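Running the Hilturgate job: do I let them split up?
Game Mastering > Sci-fi and near future

Sandrine Riviere
Thread starter
So my group (five players, we meet Sunday nights) just took a contract from a fixer named Fleury. Break into the Hilturgate archive, grab one ledger, get out. I've got 9 rooms mapped and I was really proud of them! Then two players announced they're going in through the roof while everyone else chats up the front desk. Last time we split, half the table sat on their phones for an hour. Do I say no?

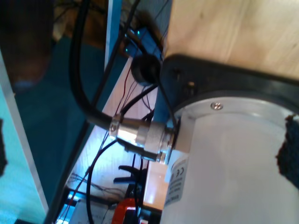
White motor housing with its CE label, pale plywood behind

widetti
Don't say no. Splitting up is the whole fun of a break-in. Cut between the teams every few minutes and stop right before a roll, so everybody wants to hear what happens. 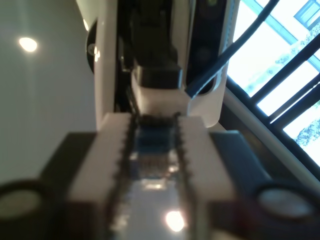

I ran one like this with 8 players once and it was fine — loud, but fine. Egg timer on the table, no mercy.

Josiane Cordier
Sorry, I disagree. Fast cutting works if you're good at it, and Sandrine is telling us it went badly last time. I'd put the ledger somewhere that takes both teams to reach. Roof team has the door, desk team has the code for room 304. Now they have to talk to each other. 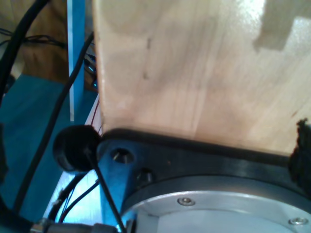
And give the bored ones a guard to play. My players love being the guard way too much.

widetti
Two-key doors feel like a video game to me. My table would groan.

Josiane Cordier
Your table groans at everything, you've told us so yourself.

Sandrine Riviere
Ha, okay. I like the guard idea a lot. What if Fleury has sold them out, though? I was going to have a rival crew, Branolus, show up at midnight. Too much on top of a split party?

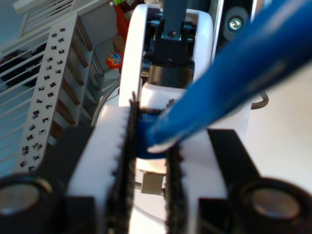

widetti
Never too much. Put Branolus on the roof.

Josiane Cordier
Put them in the lobby, please, so the talkers get some of the trouble. And go easy on Fleury, I'd want to hire him again in September.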